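Stock Record Accuracy in a Small Parts Store
Final project report, Engineering Operations, Nustley College

Summary

The project examined why the computer stock records at the Olton parts store did not match the parts held there, and whether a rolling count could replace the yearly stocktake. Every stock line was counted at the start. Of 1,315 lines, 1,257 agreed with the record. The remaining 58 were traced as far as the paperwork allowed. A rolling count was then run for 13 weeks. The main sources of error were parts taken without a slip, mixed units of measure and returns put away before they were booked in.

1. Background

Olton holds bought-in parts for a light assembly workshop. Fasteners, seals, housings, covers and short lengths of tube are kept on open shelving and in drawers. Stock is recorded in Inanura, a stock program which the store has used since before the project began. Each line has a part number, a location, a unit of measure, a reorder level and a quantity.

The quantity changes in three ways. A delivery is booked in against its order. An issue is booked out from a paper slip filled in by the person taking the parts. An adjustment is made after a count. If any of these is left out or entered twice, the record is wrong and stays wrong until someone counts the shelf.

Until now the only planned count was the yearly stocktake. The workshop stops for it, and people who do not normally work in the store help with it. Errors found then may be many months old, and by that time the slips that would explain them have usually been thrown away.

2. Aims

To measure the accuracy of the records at the start of the project.
To find the causes of the differences.
To try a rolling count and judge the labour it needs.
To recommend changes to the issue and returns procedures.

The reorder levels themselves were outside the scope. So was the choice of stock program.

3. Method

3.1 Opening count

The opening count was done in October, outside workshop hours, so that no stock moved while it was in progress. Count sheets were printed from Inanura in location order with the quantity column left blank. A blank column was used so that the counter could not be led by the figure on record. Any line that disagreed was counted again on a fresh sheet. If the second count matched the first, the difference was accepted.

A line was treated as accurate only if the count and the record were equal. The exception was small fasteners, which are weighed. For these a tolerance of 2 per cent was allowed, to cover variation in the weight of single pieces and the reading of the scale.

3.2 Tracing

For each line in error, the issue slips and delivery notes still on file were compared with the entries in Inanura. The cause was recorded as one of the following: missing slip, wrong unit, return not booked, wrong location, delivery error, or not known.

3.3 Rolling count

Lines were ranked by number of issues over the previous year. The most active group was counted most often and the least active group once only. A list was printed each morning and counted before the first issues of the day. Differences were traced the same day where possible, while the slips were still in the tray.

4. Results

4.1 Opening accuracy

The opening figure of 1,257 correct lines out of 1,315 is just under 96 per cent. This is better than was expected from comments made by workshop staff. The figure is misleading if taken alone, as a large share of the stock hardly moves. A line that is never issued has little chance of going wrong. When only the active lines were considered the result was poorer, and it is the active lines that stop work when they run out.

4.2 Causes

Missing slips were the most common cause. They were concentrated in parts used for rework, where a fitter finds a damaged piece at the bench and fetches one replacement. The quantity is small each time and the loss builds up slowly.

Wrong units came second. Seals from Boyer are delivered in packs but issued singly. Two of the lines had been set up with the pack as the unit, so each booking of a single seal removed a whole pack from the record. The stock appeared to be exhausted while the drawer was nearly full, and further packs had been ordered as a result.

Returns caused errors in the other direction. Unused parts came back at the end of a job and were put on the shelf by whoever carried them in. The shelf quantity rose and the record did not. A surplus does not stop production, which may explain why these cases had gone unnoticed.

Wrong locations were mostly found among parts that look alike. In these cases one line was short and its neighbour was over by the same amount, so the total value of stock was correct although both records were wrong.

Some differences could not be explained. They were all on lines with no movement on file, and the cause probably dates from before the last stocktake.

4.3 Rolling count

The daily list took around 13 minutes on most mornings. It took longer when a difference had to be traced. Two lists were missed because a large delivery had to be received first, and these were carried over to the following morning.

Same-day tracing gave a known cause far more often than tracing after the opening count. The person who had made the error could normally be asked directly, and in several cases the missing slip was written out on the spot.

5. Discussion

The rolling count corrects records but does not prevent errors. Its value lies in the short time between an error and its discovery. The unit error on the seals would have been found within the first weeks under the new system. Under the old one it lasted until a full count was made.

The period tested was short and did not include the summer shutdown or the year-end. Staff also knew that a student project was in progress, and slips may have been filled in more carefully than usual. The accuracy reached by the end should be treated with caution for that reason.

Loose parts on open shelves were quicker to count when they stood in a single layer with space between them. Stacked or boxed parts had to be lifted down. No timings were taken for this and it is noted as an observation only.

6. Recommendations

Keep the daily list and move it to a fixed slot before the workshop opens.
Place a slip pad at the rework bench.
Check the unit of measure on every line that is bought in packs.
Provide a marked returns tray, and put nothing back on the shelf until it has been booked in.
Separate parts of similar appearance by at least one shelf.
Keep used slips for a full year.

7. Further work

The reorder levels should be reviewed once the records have been stable for a full year. A repeat of the opening count at that point, using the same sheets and the same tolerance for weighed items, would give a fair comparison. The layout of the open shelving could be studied at the same time, with counting times recorded separately for shelves, drawers and boxed stock.

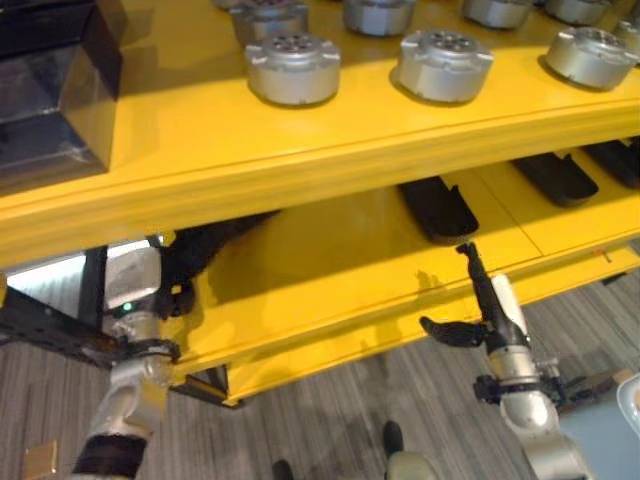
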